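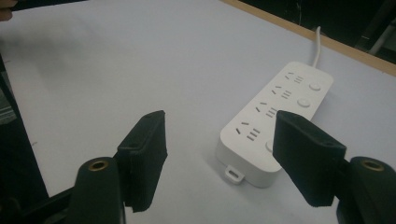 Short story contest - entry upload failing
Feb 6, 2019, by Serora Press web desk

Entrants report that the Cenum form rejects stories of 2,324 words as over the limit.

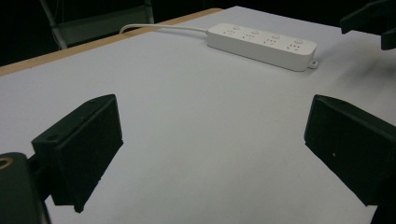 The limit is 3,613 words, so the form is wrong. It was still using the flash fiction setting from June.

Steps taken:
1. Changed the limit on the form.
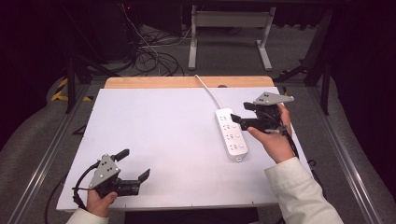 2. Re-sent 2 rejected entries - both accepted.
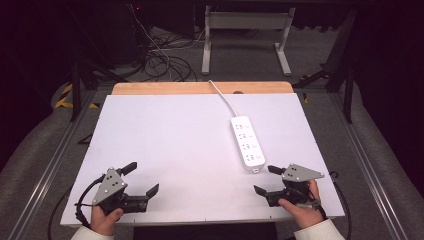

Page 2

Ticket closed.

Related tickets
Soltani novella cover missing
Sirkedex author page blank

Contact us | Back to top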